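4. Shelving technical books in the desktop file organizer

Before you start, set the organizer on a flat table with its open front facing you. Leave enough space beside it for a flat stack of books.

4.1 Read the title on the front cover. Where a cover carries a second title in English, such as "Theories and Practices of Self-Driving Vehicles," enter both titles in the reading room list.

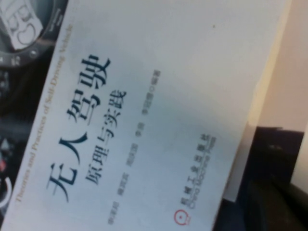 Rirkdale, July

4.2 Sort the books by subject. Keep vehicle engineering titles together.

4.3 Stand each book upright with the spine toward you. Start with the left compartment and work to the right.

Note: Books over 60 mm thick go on the wall shelf. Tell Huguette Lavoie, who keeps the list (currently 1,264 titles).

4.4 Lay the books still to be shelved flat in one stack, larger ones at the bottom. The stack should be no more than 9 books high.

CAUTION: Do not force a book into a full compartment. Covers bend and page corners tear.
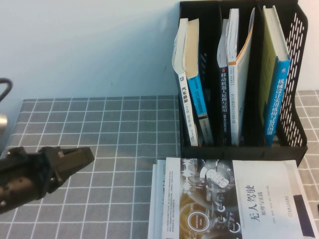

Figure 4-2. Organizer with three compartments and books stacked flat on the table.

4.5 Check that the spine labels can be read from the front. Replace any that are peeling.

4.6 To move the organizer, take the books out first. Do not lift it by a side panel.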